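Workshop tips from a robotics club that keeps running out of room

I help out with a student robotics club called Candano, and we build in a unit that is mostly somebody else's stockroom. People keep writing to ask how we keep the parts straight, so I finally sat down one evening in June and typed up what we do. Use whatever fits your garage or classroom!

Charge batteries by the door

We used to charge on the back bench, behind the practice field, which meant climbing over the drive base every time (and yes, I have kicked it). Now the chargers live on a shelf right by the door. Put a strip of masking tape on each battery and write the date it came off the charger. Marisol Arango started doing this with a paint marker, which looked great and then would not come off, so please, tape.

Sort screws after practice, while you still remember

A muffin tin is the best screw sorter I have ever owned. Ours has 12 cups and cost next to nothing at a yard sale. Everything that comes off the robot goes in a cup, left to right, in the order it came off. When you put the arm back together you just work from right to left. If you have to stop halfway, stretch plastic wrap over the top and write on it.

Label both ends of every wire

Both ends! I don't care how short it is. Yannick Bouvier once spent a whole practice chasing a dead gripper motor, and the plug was sitting in the port for the lift. We use little flags of painter's tape folded over on themselves, with the same number on each end. We number everything from 100 up for the drive and from 300 up for the arm, so one look tells you which half of the robot you're in.

Cleaning wheels

Rubber wheels pick up lint and carpet fuzz and then they slide. A damp rag with a drop of dish soap does it, then a dry rag. Skip the spray cleaners, the ones we tried left our wheels slicker than before. An old toothbrush gets down in the tread.

Use slotted crates for the big stuff

For years we hauled practice pieces in cardboard boxes, and the bottoms gave out one after another. Plastic crates with slots all over are so much nicer. Dust and sawdust fall through, you can see what's inside without digging, and you can hose them out in the yard. Set the crate on the floor with some space in front of it before you load it, get both hands on the rim, and try it empty first to see if you can get it down the aisle without scraping your knuckles on the cartons. Heavy things go in the bottom, and stop well before the top, a crate full of steel brackets is no fun at all. I like blue ones, they show up well against a concrete floor. 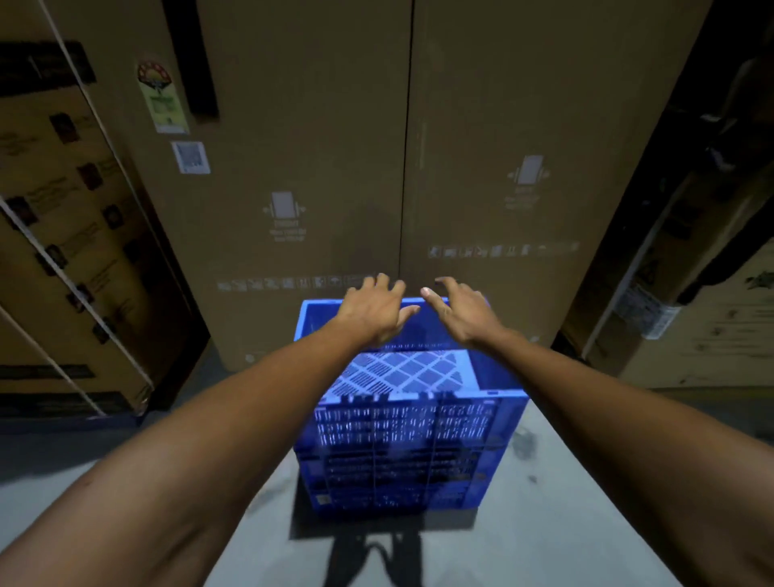 Keep a "broken" jar

Any sensor or connector that acts funny goes in the jar right away, with a scrap of paper saying what it did. Dilek Öztürkmen goes through ours when she has a quiet hour and gets a surprising number of them working again. Whatever she can't fix gets taken apart for the screws, which go, of course, in the muffin tin.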